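Forums > Manipulation > Planning and Control

2 min read

khamada_k
My Multer planner keeps treating cords as rigid. 3 replans per grasp, then it quits. Anyone else?

gumbo48
Drop the cord from the collision mesh. Done.

khamada_k
Tried it, and then the gripper drags the cord along!

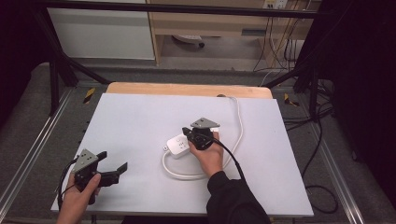 pell_r
I'd fix perception first. My segmenter loses thin stuff whenever it matches the background, and a white cord looping over a white board is about as mean as it gets. Try a darker board?

gumbo48
Disagree, it's the planner. Mine failed with perfect masks too.

khamada_k
Ok, darker board tonight, and I'll post logs (sorry in advance, they're long).

Contact | © Pratell Forums | Back to top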